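Do Matching Baskets Really Save Space? A Small Gallery

I have never trusted the word "nesting" on a product page. It usually means that one thing can be forced into another thing and then has to be pried out with a butter knife. So when Remigiusz Bednarek wrote to tell me I was being unfair to plastic wicker, and that bread baskets were the one item in his kitchen that stacked the way the label promised, I said I'd put up a page on them and let people decide.

A bit of background for anyone who didn't read the March page on drawer dividers (short version: I sent back most of them). I run a small kitchen with one deep shelf and one shallow one. The shallow one is 7 inches high and everything that lives there has to earn it. Baskets are bad tenants. They're mostly air, and the flared kind take up even more room at the top than they do at the bottom.

The sellers' answer is always to stack them. Drestar says so, Hoker says so, and Haugland has a whole paragraph about it that reads like it was written by someone who has never owned a shelf. None of them tells you how high the pair stands once one is inside the other, and that's the only figure I care about.

Two woven baskets, tan over dark brown, rattan-style strands. The inside of the top one stays completely open, so it can still be used while stacked.
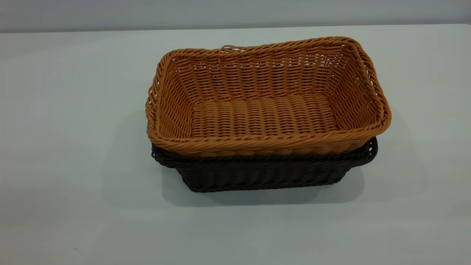

Same pair. Look at the ends, where the dark braided rim sticks out past the orange one.
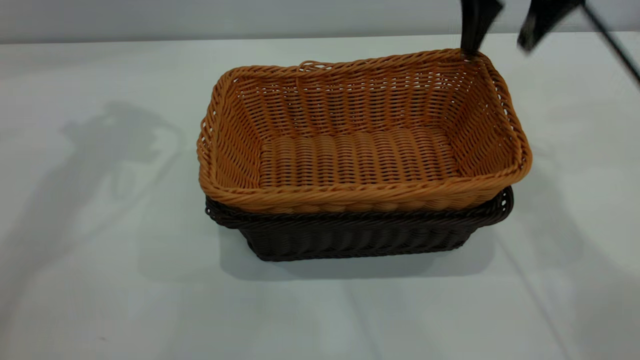

I'll give the weave its due. Synthetic strands wipe clean, or at least they wipe cleaner than real willow, which holds on to flour forever. But a ribbed floor is still a ribbed floor. Sesame seeds go down into those rows and stay there until you turn the whole thing over the sink and smack it. Every review I read called this kind of basket "easy care." I'd like to know what those people put in theirs. Wrapped candy, I suspect.

Then there's the stacking itself. Two baskets of the same general shape will only go so far into each other before the rims or the walls get in the way. Two take less space than two side by side, sure. Would I buy a set of 6 on the strength of that? No. Vasilică Tănase did, from Hondton, and says the tower leans once it gets past four. He keeps onions in the top one and calls it a system.

Color is the other thing people write to me about. Mixed colors are supposed to help you sort, dark for bread and light for fruit, or whatever you like. I tried that with plastic tubs and it lasted until the first busy weekend. After that, everything went wherever there was room. If you like the look of two colors together, buy two colors. I wouldn't expect it to organize anybody.

My advice is to measure the shelf first and then measure a stacked pair in the store, rim to table, with your own tape. Leave a little room above so you can get a hand in. If the seller won't give you the stacked height, ask again – and if they still won't, assume it's bad news.

Next page: dish racks that claim to fold flat. I have doubts.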